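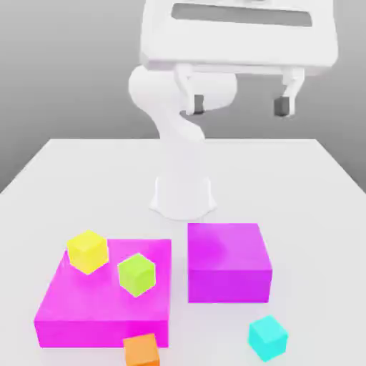 Ticket 736
Product: Triter (match booking and results for small wrestling promotions)
Reported by: Ferhat Uçar, Lekedex Wrestling
Area: Results page, title history
Status: Closed

Ferhat Uçar wrote:
Hello all! First off, we love Triter. Our fans read the results pages more than anything else we put out, and the title history is a joy to scroll through on a train. But something has gone properly odd since Saturday's show and I'd love some help before the next one.

The main event was a tag title match. It ended in a double count-out, so the champions kept the belts. I put it in as "no winner" and pressed save, same as always. The results page is fine. The title history now says the belts are vacant, and the champions' reign has been closed on the night of the show. They've held those belts since March! One of them has already rung me to ask if he's been sacked.

What I've tried so far:
Changed the result to "draw". No difference.
Deleted the match and put it back in. Now there are two vacant entries, one on top of the other.
Logged out, logged in, tried my phone. Same.

Triter support wrote:
Hi Ferhat, thanks for this, and please tell your champion he still has a job as far as we're concerned! What a great match to break our software with.

Could you let us know three things?
Is the match marked as a title match on the card, or only on the results page?
Did you pick a finish from the list or type it in yourself?
Are you still bringing your cards over from Skuner, or building them in Triter now?

Please don't delete the match again for the moment. Each delete leaves its own line in the history and we'd like to see them as they are.

Ferhat Uçar wrote:
Marked on the card. I typed the finish, as "double countout", all one word, because I was standing next to the ring with the music going and couldn't find it in the list. And yes, the card came from Skuner. We've got 398 matches in there going right back to our first show in the church hall, and I'm moving them over bit by bit in the evenings (it's brilliant fun, I'd forgotten half of them).

Triter support wrote:
Found it, I think! Two things are meeting in the middle.

When you pick "Double count-out" from the list, Triter knows the belt stays put. When you type your own finish, it looks at a setting on the title itself called "If there is no winner". Titles you make in Triter have that set to "Champion keeps title". Titles that come over from Skuner arrive with it blank, and a blank is being read as "Vacate". That is our mistake and it shouldn't work that way.

Could you try this, in this order:
1. Open Titles and choose the tag belts.
2. Go to Rules, and set "If there is no winner" to "Champion keeps title". Save.
3. Open the match, change the finish to "Double count-out" from the list, save again.
4. Back in Titles, press "Rebuild history".

The rebuild takes a minute or two. Leave the page open while it runs.

Ferhat Uçar wrote:
Done all four. We're nearly there! The reign is back and it runs straight through the show. One of the vacant lines has gone but the other is still sitting there, with no match next to it. Also the defence count has dropped by one, so the double count-out isn't being counted as a defence. Is that right? There's a lively argument about it in our locker room.

Triter support wrote:
The leftover line belongs to the match you deleted. I've cleared it from our side, so refresh and it should be gone.

On the defence count, that one is up to you, and we know promotions feel strongly about it! Under Rules there's a tick box, "Count draws and no-contests as defences". It's off unless you turn it on. It applies to the whole history of that title, so have a look back at any older draws before you save.

Ferhat Uçar wrote:
Vacant line gone, box ticked, count back up, champion very happy. I then checked the heavyweight title and the women's title and both had the same blank setting, so I've fixed those too before they could bite us. The Tanui Cup is fine, I made that one in Triter.

One small wish if you're taking them: could the finish box suggest things as you type? I'd have spotted the right one straight away. We had around 200 people in on Saturday and it's hard to scroll a long list with that going on behind you.

Triter support wrote:
Love that idea, and it's now on the list with your name beside it. The blank setting is fixed too, so any title brought over from today will come in as "Champion keeps title". Older ones still need changing by hand, and we're adding a note to the Skuner import page with the four steps from this ticket.

I'm closing this one, but reply here if the history moves again after your next show. Good luck with the rematch!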